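Guides > Household Textiles > Folding > Flat Cloths and Table Linen

Folding a Large Flat Cloth on a Small Table

A large cloth is simple to fold on a surface bigger than the cloth itself. On a small table, part of it always hangs over an edge, and the weight of the hanging part pulls the rest out of line. The method below keeps most of the cloth on the table at every stage. It suits plain cotton and cotton blends, such as the Katlow table cloth and the Phelan cover, and it works for pillowcases and kitchen cloths without changes.

Before you start

Clear the table and wipe it dry. A smooth surface lets the cloth slide, so pulls should be short and low. If the table has a printed or patterned cover, fasten the cover at the corners first. Otherwise it moves with the cloth and the folds drift.

Shake the cloth once and lay it down with the hem side facing the table. Find one squared corner and set it near the corner of the table farthest from you. This is the reference corner. Every fold is checked against it, and it stays where it is until the final turn.

Flattening

Work from the reference corner outward. Press with the flat of the hand and push toward the nearest free edge. Do not push toward the middle – this raises a ridge that has to be worked out again later.

Some ridges stay up after pressing. Pinch the ridge at its highest point, lift it slightly, and draw it sideways until the cloth on both sides lies flat. Lower it before letting go. A ridge dropped from height falls back into the same line.
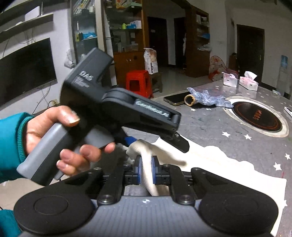 Long ridges need two holding points. Keep one still and move only the other, or the cloth will twist between them. For a cloth with a wavy edge, hold close to the edge and pull along it in short steps. A wavy edge usually means the hem has shrunk more than the body of the cloth. It will not become fully straight without ironing, and the fold should follow the average line of the edge.

First fold

1. Take the edge nearest you by its two corners.
2. Carry it over to the far edge, keeping it low.
3. Match the corner at the reference side first, then the other.
4. Press along the new crease from the reference side to the free side.

If the two layers do not match, open the fold completely and repeat it. Pulling only the top layer into place stretches it on the bias, and the error returns in the second fold.

Second and third folds

Fold the strip end to end, then once more in the same direction. Press each crease before making the next. For a Kerkow shelf, which is 28 cm deep, check the folded width now. If it is too wide, open the last fold and bring both ends to the center – this gives a narrower stack with the raw edges inside.

Heavy cloths

Cloth above 300 g per square meter does not hold a crease under hand pressure. Limit it to 3 folds and store it flat, with nothing on top for the first night. More folds produce a rounded stack that slides off the shelf.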